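How to wash fleece and fluffy blankets without ruining them

Fleece goes flat and scratchy mostly from heat and too much soap. The steps are the same for a sweatshirt or a full-size blanket.

What you need
Mild liquid detergent
White vinegar
A drying rack or line

1. Shake everything out first. Do it outdoors if you can — pet hair comes off much more easily before it gets wet.

2. Zip zippers and turn clothes inside out. Wash fleece with fleece. Towels shed lint, and it sticks.
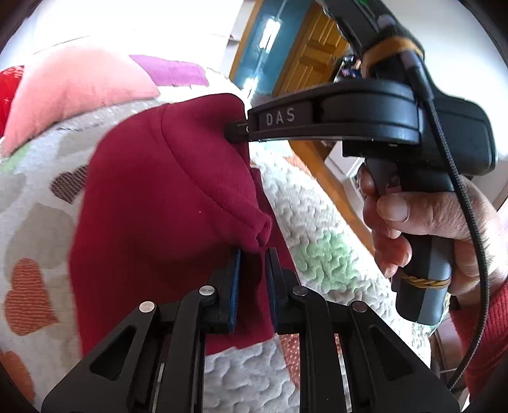
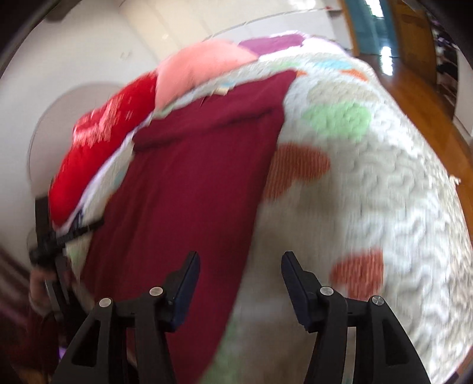 3. Use cold water and the gentle cycle. One tablespoon of detergent is plenty for a small load. Skip fabric softener, which coats the fibers.

4. Set the spin to 800 or lower. My old Flerkix washer only has "low" and "high," and low works fine.

5. Add half a cup of vinegar to the rinse if the fabric still feels stiff from earlier washes.

6. Hang to dry. If you have to use the dryer, choose no heat or low heat for up to 20 minutes, then finish on the rack.

7. Brush the pile with a soft brush once it is dry. Go in one direction with short strokes.

Blankets that fill more than two thirds of the drum should go to a laundromat. I use the big front loaders at the one on Carrillo — go before 9 a.m. and there is no wait.

Wash blankets once a month in winter, and again before you store them.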